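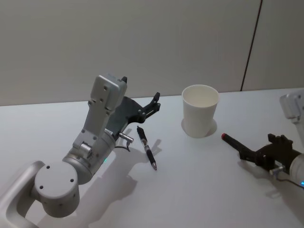
Prasert Noiphan left a comment under my April post saying that anybody who spends $200 on a desk chair without sitting in it first deserves whatever back they end up with. Fair enough, Prasert! I had already ordered the Vivton Susholm by the time I read it, so you can all find out together whether he was right.

November 12, 2018

A bit of background for the new people. My last chair was an $80 thing from an office clearance and it served me well until the gas lift gave up. I'd be typing along and slowly, very slowly, the keyboard would rise up toward my chin. I put up with that for most of a summer (yes, I know) and then started shopping properly. My short list was the Susholm and the Vato, which a lot of you recommended, and I ended up with the Susholm mostly for the seat. It's wider, and I sit cross-legged half the time.

I ordered from Manríquez, the furniture place out past the car wash. They'll deliver it built if you pay extra, and I didn't pay extra, and I regret that a little. The instructions are all drawings. The drawing for the armrests shows the left arm from the back and the right arm from the front, so naturally I put them on the wrong sides and had to take the whole lot off again. The Allen key in the bag is soft, too. Use your own if you have one. It took me an evening with the radio on, and I wasn't rushing.

OK, so sitting in it! The seat is firm. Much firmer than I was ready for, and I spent the first week thinking Prasert had me dead to rights. My tailbone was sore, I kept getting up to walk around, I had the return form printed out. Then somewhere in the second week it stopped bothering me, and I couldn't tell you if the foam softened up or I did. I can now get through a full morning and only notice the chair when I hit the tilt lever by accident.

Which I do a lot. The tilt lever and the height lever are on the same side, one right behind the other, and they feel identical under your hand. I've gone for a tiny height change and ended up staring at the ceiling more times than I want to admit. I wrapped a rubber band around the height one and that helps. I still think it's a silly place to put them.

The back is mesh and I love it. My old chair was some kind of fake leather that stuck to my shirt, and I'd forgotten you could sit through a warm afternoon without peeling yourself off. The lumbar pad slides up and down on a track, and it stays where you leave it as long as you don't lean sideways to get something off the floor. If you're short, check the armrests before you buy. They don't go very low, and I had to raise the seat to get my elbows comfortable, which meant my feet needed a box under them. (The box is the one the chair came in, cut down. It works great.) 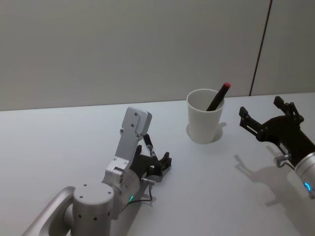 Marker in the white cup, red cap up.

Casters next. They roll beautifully on a hard floor and terribly on my rug, so I've pulled the rug back. They're also loud on the seam between the boards. My downstairs neighbor hasn't said anything, but I've started lifting the chair a bit when I move it at night, just to be polite.

Squeaks: one, when I lean back and to the right. I tightened every bolt under the seat and it went away for a few days and then came back. A dab of silicone grease where the post meets the plate quieted it down for longer. I did call Manríquez and they offered to send a new plate under the 2-year warranty, no argument, didn't even ask for the receipt. It hasn't shown up yet, so I'll add a note when it does.

Would I spend the $200 again? I think so, yes. The Vato is the softer of the two by all accounts, and if you hate a firm seat I'd go that way or at least go try one in a store, like Prasert says. For somebody like me who fidgets and sits on one foot and needs the room, the Susholm is a good chair with levers in a dumb spot.

If you own one and you've figured out how to get those armrests any lower, please tell me in the comments. I'd love to have my box back.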